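27 Mar 2019
Workshop notebook, water tariff hearing, Pustetti district

Went back to the Garix summary this morning with the raw comment sheets next to it. The summary says residents "broadly support" the new water tariff. I wanted to see where that phrase comes from, and after a morning on it I still can't say. It is in the first paragraph, it is repeated on the last page, and nothing in between supports it.

What we have: 80 comment sheets, scanned, handwritten, some in pencil. Scans are mostly readable. The back sides were scanned for only part of the batch, so anything people wrote over the page is missing for the rest. Need to ask the district office for the originals. Last time we asked (October) they sent us the same scans again with a new cover letter.

Ran the typed-up text through Fular with the default categories. It sorted most of the sheets under "positive" and I don't believe it. Looked at what it was picking up. A lot of people open with something polite - thank you for the meeting, we welcome the work on the pipes - and then spend the rest of the page objecting to the fixed charge. Fular seems to weigh the opening the same as everything else. A sheet that says "we are grateful for the new main and we cannot pay this" came out as support.

Turned off the defaults and started hand coding. Using a plain scheme for now: for the tariff, against the tariff, for the works but against the tariff, can't tell. The third group is the one Garix doesn't have. My guess is that it is where most of the upper villages will end up, but that is a guess and I am writing it down so I can be held to it later.

Also noted: the form itself. The question reads "Do you support improvements to the water supply and the updated tariff?" One box for yes, one for no. Two questions with one answer. Anyone who wants clean water ticks yes. I would not use the tick boxes for anything, and I would like us to say so in writing before the council quotes them.

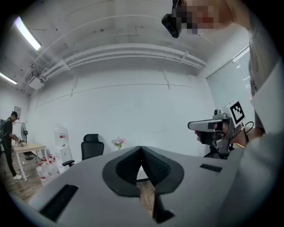 Akihiko Sakai thinks I am being too hard on the form, and that throwing out the tick boxes altogether will look to the council as if we only kept the part we liked. Better, in his view, to report the boxes as they stand, print the question in full beside them, and let people see for themselves what was being asked. He also pointed out that the people who ticked yes and wrote nothing else have no other voice in the record, and we would be erasing them.

Fair point on the last one. I don't agree on the rest, or not yet. Once a number is in a table it gets copied without the note under it. We saw that with the Maksymiv bus survey. But I'll draft it his way and mine and we can compare.

Attendance. The official minutes say the meeting was "well attended by all parts of the district." Sign-in sheet has villages listed. Of the 8 villages on the new main, only 6 appear at all, and the 2 that don't are the ones at the far end of the line with the highest fixed charge in the draft schedule. Could be the road. Could be the notice went up late. Could be they came and didn't sign. I have no evidence for any of these and shouldn't let one of them drift into the report as if I did.

Tried to check the notice date. The copy on the district website has no date on it. The file properties give one, but that only tells me when somebody saved the file.

Things I don't trust yet, including my own:
- the typed-up text (typed fast, by me, late; at least one sheet entered under the wrong village, fixed)
- "household" on the form, which some people took to mean the building and others the family
- my third category, which I made up after reading part of the pile

On that last one: someone who hasn't read my coding should do the same sheets blind. If we come out far apart the scheme goes in the bin and we start over.

To do
Write to district office for originals, both sides. Ask for the notice date and where it was posted.
Ask Garix how they coded the sheets. Keep it polite. They may not have coded them at all.
Finish hand coding, upper villages first.
Export the Fular run with the default settings and save it somewhere it won't be mistaken for a result.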